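3/15/18

Watched *Plostthorpe* again last night, this time the 14-minute-longer cut that Grandgate put out on disc in November. The added footage is nearly all in the second act, and it changes the pacing more than the plot.

The theatrical version goes straight from the inquest to the ferry. In the longer cut there are five extra scenes between them, four of them interiors at the Giment house. Average shot length rises noticeably and the score drops out altogether for one stretch of seven minutes. I timed it. The sister's motive is now established before the letter is read, so the reading plays as confirmation and loses some of its shock.
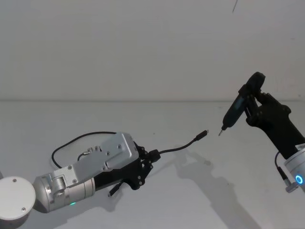
The colour timing is also different. The theatrical print leaned toward cyan in the night exteriors. The new grade is closer to neutral, with better separation in the shadows, although the harbour scenes show some banding on my set. Dialogue levels are still too low against the effects track. I had to raise the centre channel by up to 5 dB to follow the courtroom material.

Performances are unaffected, apart from the Kravchuk role, which gains a proper exit. In the shorter version the character walks out of the kitchen and is never mentioned again.

I would start with the theatrical cut. The commentary covers the longer one only, and I haven't finished it.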